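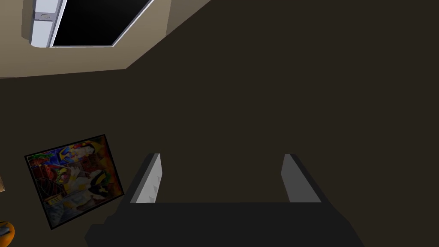 Katomow mini PC drops the NVMe drive after sleep

Posted in Small Form Factor, February 2023

I have a Katomow fanless box with a Hurnix NVMe drive in the M.2 slot and 16 GB of memory. Cold boot is fine. After the machine has slept for over 50 minutes the drive is missing on resume and the system hangs. Shorter sleeps resume normally. SMART shows no errors and the BIOS is current. The behaviour is the same with either memory module removed. Is this the drive or the board?
Qureshi

Calteo
Probably link power management. Your drive is entering its deepest power state and the board isn't waking it. Check these in order:
Set ASPM to Disabled under Advanced, PCIe Configuration.
In the OS power plan, set PCI Express link state to Off.
If the BIOS offers M.2 slot speed, force Gen 3 and retest.
Change one setting at a time. Idle draw will go up by 2 W or so, and the case will run warmer to match. If the fault persists with all three applied, test the drive in another computer before you return the board.

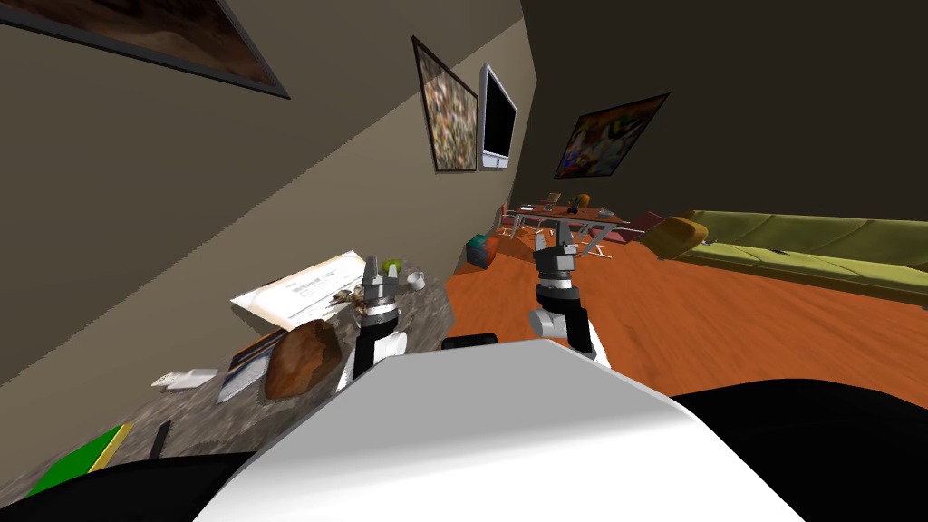

Two arms, grippers open, beside a countertop

tin_whisker
Had the same thing on a different brand. Bought a SATA drive, problem gone.

pcie_lane_50
Hibernate is a usable workaround in the meantime. The drive is fully reinitialized on power-up, so the sleep state never comes into it. Also check the standoff screw. A module sitting at a slight angle can give similar symptoms.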